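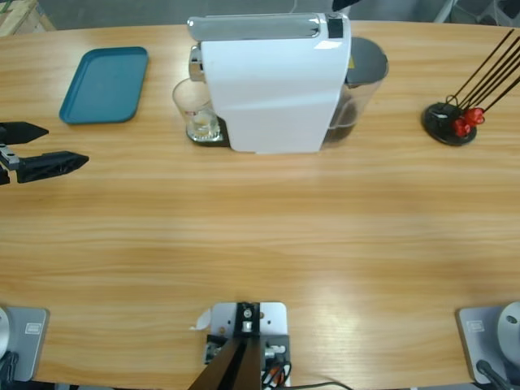 Marar: household survey of table finishes

What it is

A table of answers from people who oiled, waxed or varnished a wooden table at home and told us how it held up. Compiled by Deepika Krishnan, checked by Oísín Ó Briain, who disagrees with some of it (see Disputes).

Files

answers.csv, one row per table
finishes.csv, the product types, brand names removed
notes.txt, free comments, spelling left alone

Columns

finish: oil, wax, varnish, unknown
coats: as reported. I doubt anyone remembers this properly. One person put 15.
age_months: time since the last coat
rings: yes/no, did cups leave marks
happy: 1 to 7

What I wouldn't use it for

Picking a finish. People who spent a weekend sanding tend to give themselves a 7, and people who got bored halfway don't fill in forms. Oil scores best on "happy" and worst on "rings", so make of that what you like.

"Hardwood" in the comments means whatever the shop told them. We dropped the wood species column after version 2 for that reason.

Disputes

Oisín wants the 13 rows marked "unknown" taken out. I've kept them, as not knowing what's on your own table seems fairly normal to me. Filter them yourself if they bother you.

Changes

August: merged the Pronevitz answers. Their form asked about "stains", ours about "rings", and I'm not convinced these are the same question. Rows from theirs have source = P.

Licence

Free to reuse. Please keep the notes file with it.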